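Open day notes, February, written up the same evening with my feet on a chair

I promised I would put this down while it was still fresh, for the rest of the bench and for whoever has to run the cleanup table next year. It was a good day! Long, loud, and I have no voice left, but a good day.

We opened the doors at 10 and the first group was already waiting in the hallway, the school party from Atard, with the Brellaven people right behind them. I had planned to keep the groups apart and gave that up in the first ten minutes. They mixed nicely and the Brellaven engineers ended up explaining joint limits to the kids, which saved me a lot of talking (thank you, whoever you were, with the enormous thermos).

The route was the same as we walked it in rehearsal: the Imik rig first, then the sorting bench, then the two-arm cleanup table at the end. I would change that order. By the time people got to the cleanup table they were tired and wanted to sit, and it's the one that everybody understands right away. You don't need any background to care whether a crumb makes it into a dustpan. Next time start there and let the Imik rig have the quieter end of the room, where you can hear it.

For the cleanup table we used the brown paper mat again, plus the beige dustpan and the trash bags on both sides. I went back and forth about the debris and settled on the sponge bits and the bready-looking pieces from the drawer, a nice mix of colors against the brown and light enough that a bad sweep doesn't send anything into the front row.

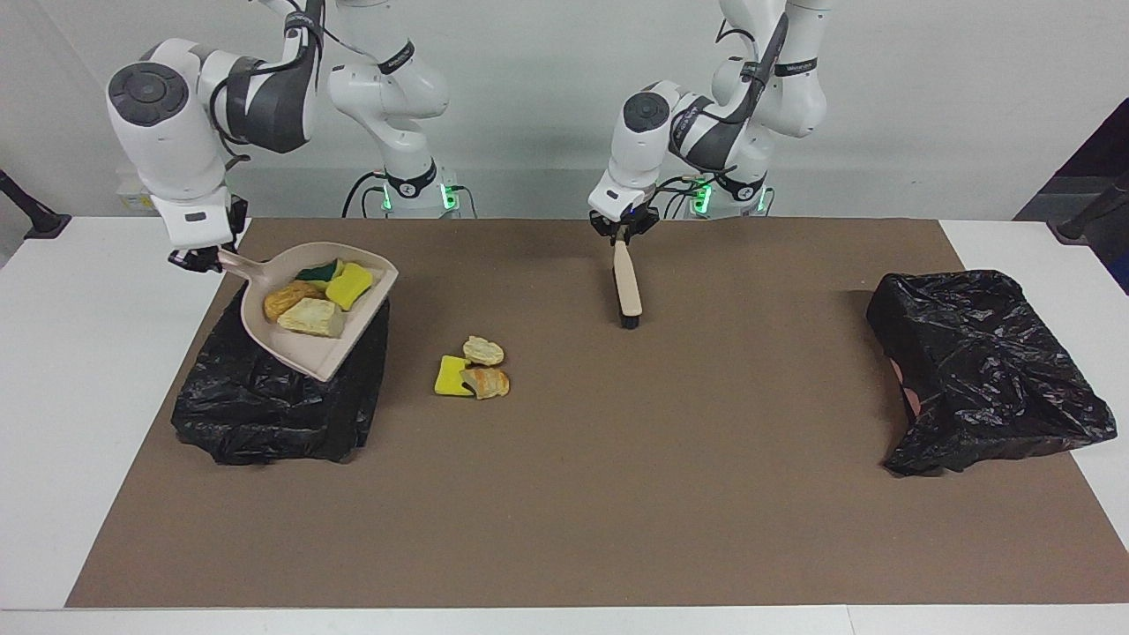
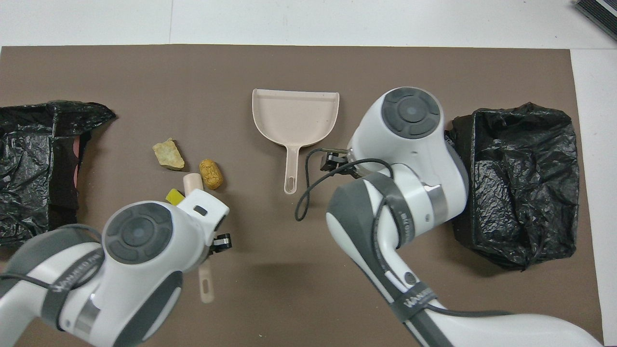
We did 13 runs over the day, not counting the warm-up before the doors opened. I let the visitors lay out the debris themselves from the third run on, and I wish I had done it from the first. The kids were merciless. One girl built a little wall out of sponge and stood there with her arms folded, waiting. A man from Quezada put a single piece right up against the bag and asked very politely what we would do about that. (We talked about reach for quite a while, and then I moved the bag.)

Things that gave us trouble, so that I don't forget:

Three runs had to be stopped by hand. Two of those were the brush riding up over a piece and pushing it back the wrong way, same as we saw in January. The other was me, I had left a loose end of cable where it could drag and I didn't like the look of it, so I hit the stop and tidied up. I would rather stop and look silly.

The paper mat creeps toward the audience after a few sweeps. We taped it at lunch and it behaved after that. Tape it before we open, please, at the corners and once in the middle of the long side.

Also the rope in front of the table was too close. Small people lean. I moved it back after the second group and the view was just as good.

The question I got most was why the sweep is so slow. I tried a few answers and the one that worked best was asking them to sweep up a crumb with their left hand while keeping the dustpan perfectly still with the right — they all tried it in the air, and then they were a lot more patient with us. The second most common question was where to find the restrooms, so let's print a bigger sign.

I had a long chat with the Quezada group at the end about emptying the pan. They think our tipping motion starts too early, before the pan is properly over the opening, and having watched it all day I'm inclined to agree with them. I want to try holding it level a little longer and tipping from the wrist only. They offered to send us their notes on it, and I said yes before they had finished the sentence.

To do: order more mat paper, wash the sponge pieces or just cut new ones, copy the run logs off the bench machine, write to Brellaven about the 8 chairs we borrowed. The chairs are stacked by the loading door and they'd like them back before the end of the month.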